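# Fleltolero Household Handling Guidelines 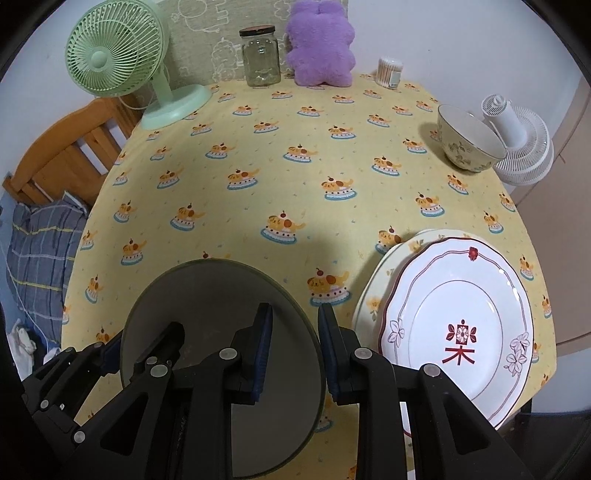 The **Fleltolero Household Handling Guidelines**, usually shortened to the Fleltolero guidelines, are a set of good-practice rules for teaching robots to handle everyday things in ordinary homes. They were first written by Rimantas Rimkutė and Zane Avotiņš for people recording demonstrations with hand-held grippers, and they have since been picked up by small workshops that have never met either author. The rules deal with what may be picked up, how it should be held, and what the room ought to look like while the work goes on. Dishes get the longest chapter, and its advice on grip is easy to recognize in practice: a round grey plate is held between two padded fingers, seen nearly edge-on, with the patterned dinner plates kept close by on the same table. The chapter calls this a "rim hold" and treats it as the normal way to lift anything flat and breakable.

## Background

Rimkutė had been collecting kitchen demonstrations for a project named Wivis, and had grown tired of getting recordings in which every tabletop was bare and every cup was the same cup. Avotiņš, who came from the safety side, had a different complaint, mostly to do with chipped dishes and pinched fingers. The two put their notes together over one long May, and the draft that came out of it ran to 69 rules. Readers found that a good deal to remember (and said so, kindly enough), so the second edition groups them under a handful of headings and moves the fussier ones into an appendix.

## Main provisions

### Setting

Rooms are to be left lived-in. A printed tablecloth, a desk fan, a jar or a plush toy at the back of the table can all stay where they are, provided the path of the gripper is clear and nothing is likely to be dragged along with it. Busy patterns are welcome, and the guidelines ask that they be changed from one day's work to the next. Family photographs, mail and medicine labels should be put away beforehand.

### Handling

- Close the fingers slowly, and stop as soon as the object is held.
- Check the finger pads before each session and replace them if they are torn or slick.
- Keep flat dishes low over the table while they are being moved.
- Retire any dish with a crack, however small.
- Set an object down fully before opening the fingers.

### Records

Each object is entered in a log by type and finish. The guidelines suggest a break after every 100 demonstrations and a full review of the log at 1,000, when one person reads the entries aloud and another checks the shelf. It is slow work – pleasant enough with a pot of coffee.

## Adoption and criticism

The Baranauskienė workshop adopted the text nearly whole, changing only the section on glassware. Zitiser, a maker of training fixtures, uses the handling rules but leaves out the ones on setting, preferring a plain table for early trials and a furnished one later on.

Most criticism has been aimed at the rim hold. Some operators find it awkward with scalloped or deeply curved plates, where the pads may meet the edge unevenly, and they would like a separate rule for such dishes. Avotiņš has answered that the pads should simply be set farther in from the edge – a reply that has not settled the matter.

## See also

- Teaching by demonstration
- Parallel-jaw gripper
- Wivis object log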